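How to oil a wooden table top at home

January 26, 2020

I am writing this page for people who have a table of real wood and would like to keep it nice, but have no workshop and no special machines. I am not a carpenter by profession. I learned from my mistakes, and some of them I will tell you as well.

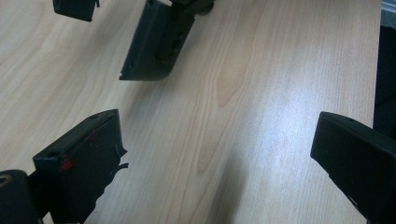
First you must find out what you have. Many tables look like solid wood but have a printed or plastic surface, and oil can do nothing for these. It will stay on top and become sticky, and you will spend a whole evening cleaning it off. Look at the edge of the table. In solid wood the lines on the top continue over the edge and down the side, and at the short end you see the ends of the growth rings. With veneer you see a thin layer and then something different under it. With a printed surface you may find the same knot repeated in two places.

Veneer of real wood can be oiled, but please be very gentle with the sandpaper. The layer is often thinner than a fingernail, and when you go through it there is no way back. I did this on the corner of a small side table and today a plant stands on it.

The second question is what was put on the wood before. Put one drop of water on the surface and wait ten minutes. If the drop sits there like a pearl, the wood is probably still closed by varnish, or by an old oil in good condition. If the drop goes flat and leaves a darker spot, the wood is open and ready to drink. Do the test in several places, because the middle of a table is used much more than the sides. On our kitchen table the middle was quite thirsty and the sides were like new.

What you need

Hardwax oil or a pure drying oil (see below)
Sandpaper in grades 120, 180 and 240
A block of cork or wood to hold the paper
Cotton cloths without fluff, old bed sheets are the best
A flat brush or a small roller
Thin gloves
A vacuum cleaner with a soft brush
A metal bucket or tin with water, for the used cloths

About the oil

There are many opinions about oil and I have tried only a few. Olive oil and sunflower oil from the kitchen do not dry. They stay soft inside the wood and after some months they can smell old. Linseed oil dries, but slowly, and it makes the wood more yellow with the years. Tung oil is paler and resists water better, but it costs more.

For the last two tables I used a hardwax oil called Trolon, which I buy in a small paint shop in Sestside. I do not say it is the best one. It is simply the one they had, and I know now how it behaves. Before that I used Zodus, a thinner oil which needed one more coat but was easier to spread. Whatever you buy, read the tin, because the drying times are different and the writer of the tin knows more than me.

Buy less than you think. A small tin was enough for our table of 41 square decimetres per leaf, two leaves, with two coats, and one third was left. Oil which is opened forms a skin on the top, so a big tin is not always a saving.

Step 1. Clean the table

Take everything off and wash the surface with warm water and a little mild soap. Use a cloth that is wrung out well. Grease must go away before you sand, otherwise you push it into the wood and it blocks your paper. Around the places where people sit there is usually more grease than you believe, from hands and sleeves. Let the table dry until the next day.

Step 2. Sand

Start with 120 if there is old varnish or deep marks, otherwise with 180. Always go in the direction of the grain. Where the grain makes arches, as it often does in boards cut from the side of the trunk, do not try to follow the curves. Follow the length of the board and keep your strokes long and straight.

Do not press. Let the paper do the work and change it when it becomes smooth. Many people, and I was one of them, stay too long on one stain and make a shallow hole which they notice only when the oil is on. It is better to sand the whole surface equally and accept that a stain becomes weaker but does not go.

Finish with 240, not finer. If the surface is too smooth the oil cannot go in so well.

Step 3. Raise the grain

This step is often left out. Wipe the table with a damp cloth and let it dry for two hours. The small fibres will stand up and the surface feels rough, like the cheek of a man in the evening. Go over it once more with the 240 paper, very light. If you do not do this now, the first wet glass will do it for you.

Step 4. Take away the dust

Vacuum with the soft brush, then wipe with a dry cloth. Then leave the room, drink a coffee, and wipe again, as a part of the dust was in the air. Look at the table from low down, with the light from a window or lamp coming towards you. In this reflected light you see every scratch and every grain of dust that you cannot see from above.

Step 5. The first coat

The room should be near 20 degrees and with some fresh air, but without strong sun on the wood. Stir the oil slowly. Do not shake it, as this makes bubbles.

Put on a thin coat along the grain and work board by board, so you do not stop in the middle of one. Then wait the time that is written on the tin. With mine it is fifteen minutes. Now take a clean cloth and wipe off all the oil that is still wet on the surface. All of it! This was my biggest mistake with my first table. I thought more oil is more protection, and I left a beautiful wet shine. After a week it was still sticky and the newspaper left its letters on it.

Step 6. The second coat

Wait until the next day. If the surface feels a little rough, rub it with a white pad or with very fine paper. Put the second coat even thinner than the first and wipe it off again. The ends of the boards drink more than the rest, so there I give a third coat.

After this, leave the table alone. You can use it carefully after one day, but the oil needs longer to become really hard. I put no tablecloth and no wet things on it for 6 days, and hot pots not at all in the first two weeks.

A warning about the cloths

Please take this seriously. Cloths with drying oil can become hot by themselves and start a fire, even some hours later, when they lie together in a ball. Put them in the metal bucket with water at once, or spread them flat outside, one by one, until they are hard. Never put them in the kitchen bin - also not for one night.

Care during the year

For daily cleaning a damp cloth is enough. Do not use the strong kitchen sprays, they take the oil out of the wood. Spilled wine or coffee should be wiped soon, but you do not need to run.

I give our table a new thin coat every June, when the windows can stay open. I do not sand the whole table for this, I only clean it well and rub the rough places. It takes one hour with the wiping.

For a white ring from a glass, first wait some days, it may go by itself. If it stays, rub the place with a little oil and the fine pad, along the grain, and go a bit wider than the ring so you get no border. Black rings are more difficult, usually they come from iron and water together, and there I have only had half success with sanding.

If you want to try the oil first, do it on the underside of the table. The wood there is the same but has had less light, so expect the colour to be somewhat different from the top.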